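Nearly bedtime, October

I said I'd write one of these every night this week and I've managed two, so let's call that a fair start and move on.

Today was carpet day! Or the front half of it anyway. I have been putting off the back room ever since we got the place in Rirkstead, mostly by shutting the door on it, and this morning I came downstairs with my coffee and my big socks and thought, no, come on, you live here, go and look at the floor. So I did. It's a perfectly decent carpet. I'd decided in my head that it was a horror and had half priced up a replacement (the quote was 3000 dollars, which is a vacation, a proper one with a pool) and then I got down on my hands and knees with the lamp and felt a bit silly. It needs a clean. It does not need a vacation's worth of money thrown at it.

First job was getting the boxes off it. I still have boxes labeled "misc" from the last move, and one labeled "misc misc," which I must have thought was hilarious. Inside that one: the good scissors, a bag of curtain hooks, three phone chargers for phones I don't own anymore, and the instruction booklet for the Trinau. The Trinau itself is our vacuum and it has been making a noise like a goose since August, so I sat on the box and read the booklet cover to cover, all the bits about the roller and the little hatch on the underside. There was a hair tie wound round the roller. There was a ribbon from somebody's birthday present as well. Cut it all out with the good scissors, popped the roller back in, no more goose. I was so pleased I vacuumed the hall as well, and then the stairs, and then I had to have a sit down and a piece of toast.

After toast I did the room properly. Up and down, then side to side, then the edges with the skinny attachment, which I always forget about and then can't believe what it pulls out from along the baseboard. Crumbs, mainly. A bead. One of those plastic tags that hold the price on socks. I emptied the canister outside in the wind and wore quite a lot of it back indoors, so there's a tip for future me: check the wind.

Then the stain by the door. I'd bought a bottle of Nazari ages ago on the strength of the label and I finally tried it, in the corner first like a sensible adult. You spray it, you leave it, you blot. The blotting is where I fall down as a person, my whole body wants to scrub. I put the radio on and made myself blot through two entire songs and went through most of an old towel. I'm not going to say anything about how it came out until it's had a night to dry, I've been fooled that way before with the beige rug in the old apartment, which looked gorgeous at dinner time and had its stain right back by breakfast.

Had leftover soup for lunch and didn't heat it up enough, ate it anyway. Rang about the shelves. They still can't say when. I asked if they could say roughly when they'd be able to say, and the lady laughed, so at least somebody got something out of the call.

In the afternoon I mostly moved furniture around on paper, which is my favorite kind of moving furniture. I want the reading chair by the window and the low bookcase along the long wall, and then leave the middle alone so there's somewhere to lie on the floor and stretch. I always think I'll stretch. I've got 400 dollars put aside for this room and I'd like most of it to go on a lamp, because I do everything by lamplight from now until about April and the one in there at the moment is mean and yellow. There's one I keep going back to look at in the Latent catalog. It has a big paper shade and a cord you pull, and I'm a sucker for a cord you pull.

Oh, and I got the squeak! There's a board under the carpet just in from the door that has been driving me up the wall, and I walked back and forth over it in my socks until I'd found the exact spot, and stuck a bit of masking tape down to mark it. Fixing it is for another day. Finding it was plenty.

My knees are killing me. I'm going to have a bath and read two pages of my book and fall asleep on it, and tomorrow I'll do the other half, and the edges again, with the skinny attachment, before I talk myself out of it.
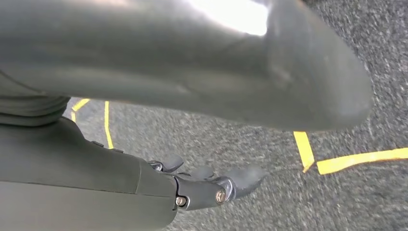 Must remember to get more old towels from somewhere, and to move the tape before I vacuum over it.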